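Comparing two gripper plates on soft fabric, step by step

This page explains how I compare finger plates on a pair of small arms when the work is clothes. It assumes that both arms are already calibrated and that you can drive them from Lellia or a similar controller. Reserve one afternoon.

What you need

Two arms at the front edge of the table, the Torus plates, the Chiba plates, and a few old garments. Use real clothes, because test cloth from the shop is too stiff.

Step 1. Put one garment in the middle and keep the others folded at the back. The spare pieces should stay in the same place for the whole series.

Step 2. Set the closing force to 40 per cent on both sides. Approach slowly and stop 2 mm above the table before you close.

Step 3. Bring both arms down at the same time, one at each end of the garment. With dark red fabric on a white table the outline is easy to follow for the camera.
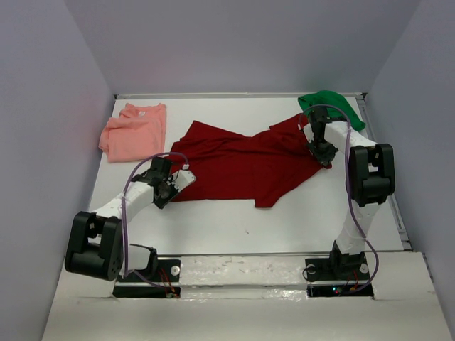
Fergal Mulcahy wrote to me that at Guvholm they close the left gripper first and wait one second, and the right side then slips much less with the Chiba plates. I have since tried his order and I can recommend it for thin shirts.

Step 4. Lift by ten centimetres, hold, and lower again. Write down "held", "slipped" or "pinched only one layer". The third result is easy to miss, so look at the fabric from the side.

Step 5. Repeat until you have 59 lifts for each plate type. Hannelore Harms stops at fewer, but my results were still changing at that point.

Before changing the plates, switch off the power and check that the cable can still follow the gripper in its full turn.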